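活动用可折叠签到台 Sinstead 系列
产品编号:SN-458
适用场合:会议签到、婚宴迎宾、展会接待、年会领取礼品

产品说明
Sinstead 签到台供活动策划公司和酒店宴会部使用,可单台摆放,也可多台拼接成直线或转角。台体由铝合金框架、折叠台面和前围板组成,展开后锁扣自动卡紧,一个人可以完成安装,不需要工具。收起后平放,装入随附的手提袋。

台面分前后两层。前层略高,供来宾签名、领取胸牌;后层供工作人员放置名单、电脑和扫码设备。后层下方有一块搁板,可放备用物料和手提包。前围板用磁条固定,可以更换画面,同一套台体换一张面板就能用于下一场活动。

规格参数
前层台面离地:104 厘米
后层台面离地:75 厘米
单台宽度:120 厘米
台面深度:54 厘米
收起厚度:7 厘米
后层承重:34 公斤
框架颜色:哑光黑、银灰
台面颜色:白色、浅木纹

标准配置
台体一套,空白前围板一张,调节脚垫四个,手提袋一个。

可选配件
Grellov 灯条:装在前层台面下沿,暖白光,使用充电电池,适合灯光较暗的晚宴。
Teshome 桌裙:三面围合,有米白、酒红、藏青三色,可机洗,建议低温熨烫。
Clundell 转角件:连接两台签到台,形成九十度转角,只能用于 2018 年以后出厂的台体,订购前请核对框架内侧的铭牌。

画面制作
前围板画面由客户提供文件,格式为 PDF 或 AI,按实际尺寸制作,四边各留三毫米出血。标志和文字距离边缘不要小于五厘米,否则安装后会被压条遮住。我们不修改客户的设计稿,只检查尺寸和分辨率。文件确认后四个工作日出货,婚庆旺季延长到七个工作日。

租赁
本系列同时提供租赁,按场次计价,每场含送货、安装和撤场。撤场时间超过晚上十一点的,另收夜间人工费。租赁的台体只配白色台面,前围板画面单独计费,活动结束后画面归客户所有。九月至十一月的订单较多,请提前三周预订。押金在设备收回并检查后退还,台面有烫痕或划穿的,按配件价扣除。
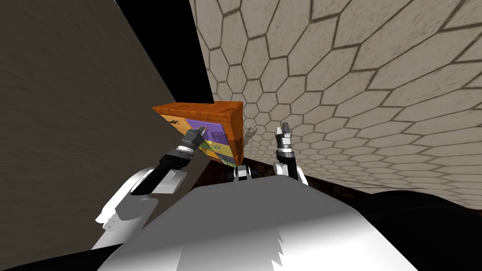 图:白色人形机器人与橙色木柜(三维渲染图)

使用与保养
展开前先把四个脚垫放平,地毯较厚时请垫硬板。台面用湿布擦拭,不要使用酒精和含研磨颗粒的清洁剂。室外使用时避开雨水,风力较大时请在下层搁板加放压重物。折叠时先取下灯条和前围板,再松开两侧锁扣,顺序相反容易夹伤手指。

常见问题
可以只买前围板吗?可以,空白板和带画面的板都单独出售。
可以上飞机托运吗?手提袋不是硬箱,长途运输请另购木箱。
旧款能换新款台面吗?孔位不同,不能互换。

保修
框架和锁扣保修两年,台面和手提袋保修六个月。人为损坏不在保修范围内,可付费维修。

订购联系人:Anas Tawfik,活动设备部
报价单请注明数量、颜色、送货地点和使用时间。
本页规格更新于2019年10月17日,此前印刷的产品目录与本页不一致的,以本页为准。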